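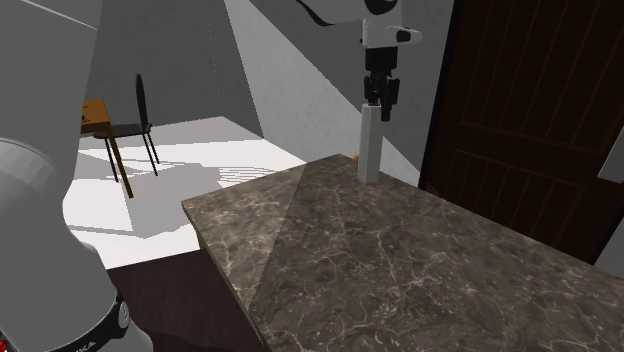
Naveen Dhillon wrote in to ask why my trip log won't show his layover in the right order, and whether he has to type everything in again. No, he doesn't! It's a time zone thing and it catches almost everyone who flies overnight, so I've moved it up to the front of this section.

Section 4: Setting up your Vovala trip log before you leave home

I wrote Vovala for my own family because we kept losing track of which hotel was paid for and which one only thought it was. You'll want a cup of coffee and all your booking emails open for this part. Do it at home on your own wifi (I once tried it in a departure lounge and gave up at step 3).

1. Open Vovala and tap New Trip. Give it a name you'll recognize in a year. "Vacation" is a bad one, I have four of those.

2. Set your home time zone first. It's under Trip Settings, then Clock. Everything you enter later hangs off this one setting.

3. Add your stops in the order you'll reach them. For each stop, pick the city from the list and let the app fill in the local time.

Note: An airport layover counts as a stop if you're there overnight. If you're only changing planes, leave it out and put the flight number in the Notes box.

4. Enter your flights using the times printed on the ticket. Tickets always show local time, so please don't do any math on them! This is what happened to Naveen. He'd converted his arrival to home time, Vovala converted it again, and he landed before he took off. To fix a flight like that, open it, tap Times, choose Reset to Local and type in what the ticket says. The stops sort themselves out when you save.

5. Add your hotels. The confirmation number goes in the top box and the phone number in the second one. Include the country code on the phone number or the tap-to-call button won't work abroad.

6. Scan your passport page and your insurance letter, and attach them under Papers. The scans stay on your phone unless you turn on sharing.

Caution: A scan doesn't replace the real thing. Carry a paper copy too, in a different bag from the passport.

7. Turn on Offline Copy and wait for the green check mark. If you have a lot of photos attached this can take a good while, so plug the phone in and go pack your socks.

Sharing the log with people at home

Tap Share, then Add Reader, and type in an email address. You can have up to 9 readers on one trip. They see your stops and journal entries but never your Papers, and they can leave comments if you let them.

Journal entries can run to 1000 words each. Essam Hamdy hit that limit on his first evening in Luxor (lucky man) and wanted to know if he'd lost the rest. He hadn't. Vovala saves the extra as a second entry with the same date, and you can rename it whatever you like.

If you see Error 127

The app can't find the city you typed. Small towns and islands are the usual culprits. Pick the nearest bigger place from the list, then put the real name in the Label box, and that's the name your readers will see.

Once you have the green check mark, switch to airplane mode and open every stop once to make sure it loads. Section 5 covers adding expenses in more than one currency.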